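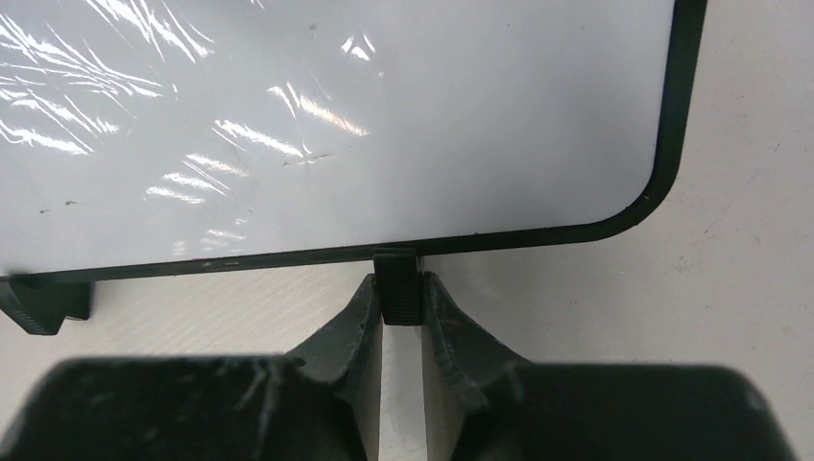 Hernán Ospina me contestó que el corte de peso se aprende mirando al compañero de al lado, y que a él nadie se lo explicó con un papel delante. Se lo había preguntado por mensaje, medio en broma, y de ahí salió el tema de este trabajo: qué hacen los peleadores amateur de artes marciales mixtas en los días anteriores al pesaje. Yo entreno desde hace poco y jamás he competido (aviso, por si alguien espera batallitas), pero en el vestuario se habla de esto más que de técnica.

Al principio quería comparar amateurs con profesionales. Mi tutora me dijo que me iba a comer medio curso solo consiguiendo contactos, y tenía razón, así que me quedé con los dos gimnasios donde me conocen: el Chávez, que es donde entreno, y el Hudo, donde me dejaron pasar las tardes de sparring con una libreta.
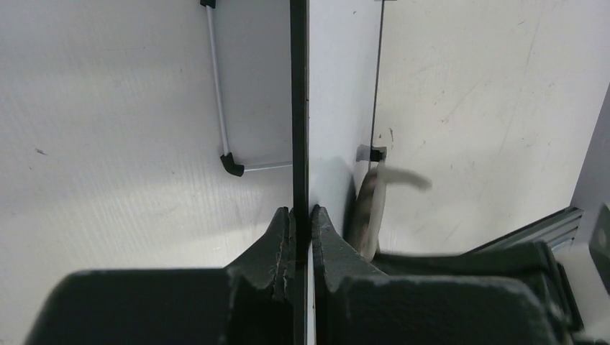

3. CÓMO RECOGÍ LOS DATOS

Empecé en enero con un cuestionario en línea y me respondieron 118 personas, ¡muchísimas más de las que pensaba! El problema es que la mayoría no había competido nunca, y la parte del pesaje la dejaron en blanco. Me quedé entonces con 15 que sí habían peleado y los entrevisté uno por uno, casi siempre después de entrenar, con el ruido de los sacos de fondo — transcribir aquello fue un suplicio.

Las preguntas eran sencillas: cuánto pesas normalmente, en qué categoría peleas, cuándo empiezas a bajar, qué comes, quién te aconseja. La de quién te aconseja la añadí en la segunda entrevista, así que al primer entrevistado tuve que volver a buscarlo.
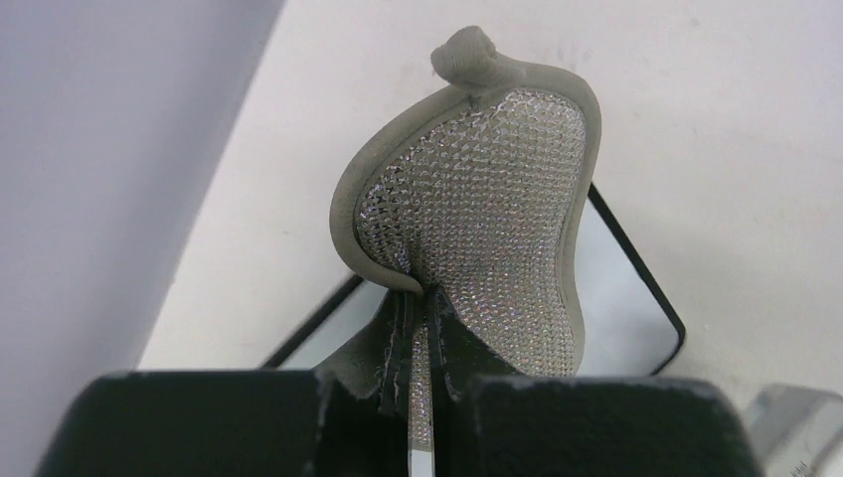 También cambié la forma de preguntar por el agua. Si decía «¿dejas de beber?», todos me decían que no, faltaría más. Si decía «cuéntame el día antes», salía solo: que si un sorbito, que si la sauna, que si correr con el chubasquero puesto. Un chico del Hudo bajó 5 kilos en la última semana para el torneo Weser y me contó que en el primer asalto no le respondían las piernas. Perdió por decisión y aun así piensa repetir categoría. 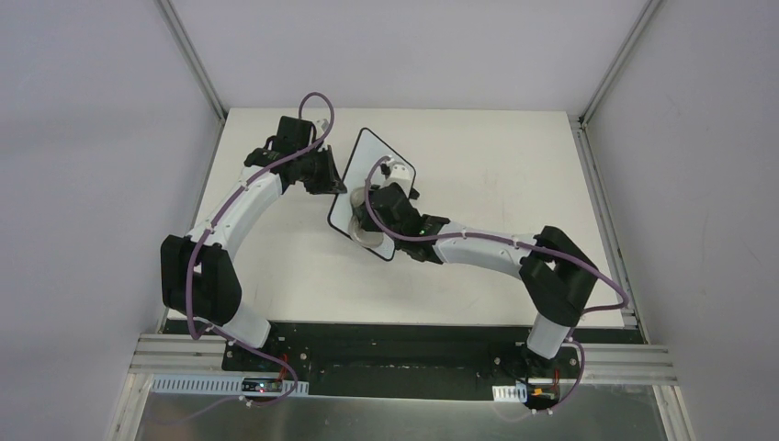

Otro caso que me gustó fue el de una peleadora del Chávez que se pasó al límite de 60 kilos para la velada Sturnier y dejó de cortar del todo. Dice que duerme mejor y que discute menos con su madre en las comidas. Con tan pocas entrevistas no puedo sacar porcentajes de nada, ya lo sé, y por eso en el apartado de resultados he puesto las respuestas agrupadas por temas. El cuestionario completo va en el anexo, tal como quedó en julio de 2019, con la pregunta repetida que se me coló y que ya no pude quitar.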